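サイト内検索 キーワードを入力 検索
シェア 58 コメント 4

Ceminを使うまえに読んでほしい、学生チームのCemineレビュー(4か月使用)

当サイトではCookieを使用しています。閲覧を続けると、Cookieの使用に同意したことになります。 同意する 設定

最初に、題名の一つ目の製品名は「Cemine」の打ち間違いです。題名を直すとリンクが変わってしまうそうなので、このままにします。すみません。

私は大学のロボットサークル「Pai」で、記録の係をしています。留学生なので、日本語に少しかたいところがあると思いますが、できるだけ正確に書きます。

Cemineは、複数のカメラの映像とロボットの関節のデータを、一つの時間軸にならべて見るソフトです。映像に区切りを入れて、「近づく」「つかむ」「放す」のような名前をつけることができます。私たちは学生プランで、料金は月に1,000円です。部費で払っています。

■ 使う前の状態

私たちのサークルは、今年の課題として家の中の片付けを選びました。台所は去年の先輩がやったので、今年は浴室です。浴室は広い実験室とちがって、ロボットの土台を動かせる場所が限られます。ガラスの扉があり、壁はよく光ります。そのかわり、家の中でロボットに手伝ってほしい場所を部員に聞いたとき、浴室という答えがいちばん多かったです。

去年までは、動画を普通の再生ソフトで二つ開いて、手で同時に再生ボタンを押していました。手首のカメラと頭のカメラの時間がずれるので、失敗した瞬間を話し合うとき、みんなが別々の瞬間を見ていることがありました。会議が長くなり、一年生は途中で眠そうでした。

■ 良かった点

一番良いのは、時間を合わせる機能です。録画を読み込むと、映像の動きを比べて、自動で合わせてくれます。私たちが入れた録画は全部で210本で、そのうち手で直したものは少しだけでした。直すときも、矢印キーで一コマずつ動かすだけなので、説明書を読まなくても分かりました。

二番目は、メモを映像の上に残せることです。たとえば「ここで指の角度が大きい」と書いておくと、次の日に別の人が同じ場面を開いて、返事を書けます。私は会議で早い日本語を聞くのが苦手なので、文字で残ることは本当に助かりました。漢字の読み方が分からないときも、自分のペースで調べられます。

三番目は動作の軽さです。私のノートパソコンは入学のときに買った安いものですが、映像を三つならべても止まりませんでした。ただし、四つ目を開くとファンの音が大きくなります。図書館では使わないほうがいいと思います。

色の設定も好きです。区切りの色を自分で決められるので、私たちは「近づく」を青、「つかむ」をオレンジ、「やり直し」を灰色にしました。最初の週は灰色ばかりの時間軸になって、みんなで笑いました。

■ 困った点

まず、日本語の画面の翻訳が不自然です。「Discard」が「捨て札」になっています。私は最初、カードゲームの機能があるのかと思いました。英語の画面に変えれば問題ありませんが、一年生には英語が苦手な人もいます。

つぎに、光の反射に弱いです。時間を合わせる機能は映像の動きを見ているので、壁やガラスに照明がうつっていると、光の点の動きを物の動きと間違えることがあります。私たちは撮影の始めに、手先の指を一度開いてから閉じる動作を入れることにしました。その動作を目印にすると、間違いはかなり減りました。同じような場所で撮る人には、この方法をおすすめします。

それから、手首のカメラの映像では、画面の下にいつも手先がうつります。Cemineには決まった部分を計算から外す「マスク」という機能がありますが、四角形しか作れません。手先は四角ではないので、必要な部分まで隠れてしまいます。多角形のマスクがほしいです。開発元のPlutsideに要望を送ったら、二日後に丁寧な返事が来ました。予定に入れるかどうかはまだ決めていないそうです。 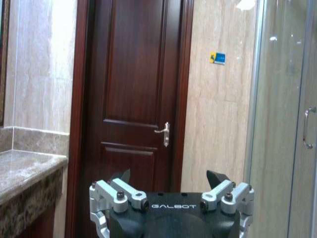
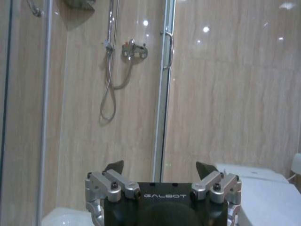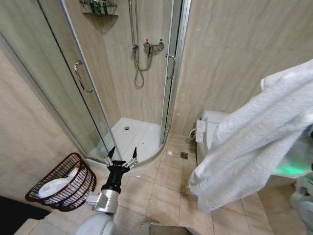

書き出しの機能についても書きます。区切りの表はCSVで出せますが、時間の単位が秒で、小数点以下が二けたしかありません。学習用のデータを作るには足りないので、私たちは短いプログラムを書いて、コマの番号から計算しなおしています。プログラムが書ける部員がいないクラブでは、少し大変だと思います。

もう一つ、保存の場所に注意してください。最初の設定では、プロジェクトがパソコンの「書類」フォルダーに入ります。私は共有フォルダーに入っていると思っていて、部員に「何も見えません」と言われました。設定の「全般」の中ではなく、「表示」の中にあります。なぜ表示の中なのか、今でも分かりません。

■ ほかのソフトとの比較

無料のソフトも二つ試しました。一つは区切りを入れる機能だけで、カメラの時間を合わせることができません。もう一つは機能がとても多いのですが、インストールに丸一日かかって、部室のパソコンでは結局動きませんでした。研究室で毎日使う人なら、あとのほうが良いかもしれません。週に二回集まるサークルには、Cemineぐらいの大きさがちょうど良かったです。

■ 点数

時間合わせ 星4つ
メモと共有 星5つ
日本語の画面 星2つ
書き出し 星3つ
値段 星4つ

全体では星4つにします。来年の代にも引き継ぐ予定で、使い方のまとめを今書いているところです。学生プランは申し込みのときに学生証の写真が必要です。私の場合は、在留カードの名前と学生証の名前の順番がちがっていて、一度断られました。サポートに連絡したら、その日のうちに直してもらえました。留学生の人は、学生証と同じ順番で名前を入力してください。

マスクの機能が新しくなったら、この記事に追記します。

シェア 58 コメント 4 コメントを書く
新着レビューをメールで受け取る メールアドレス 登録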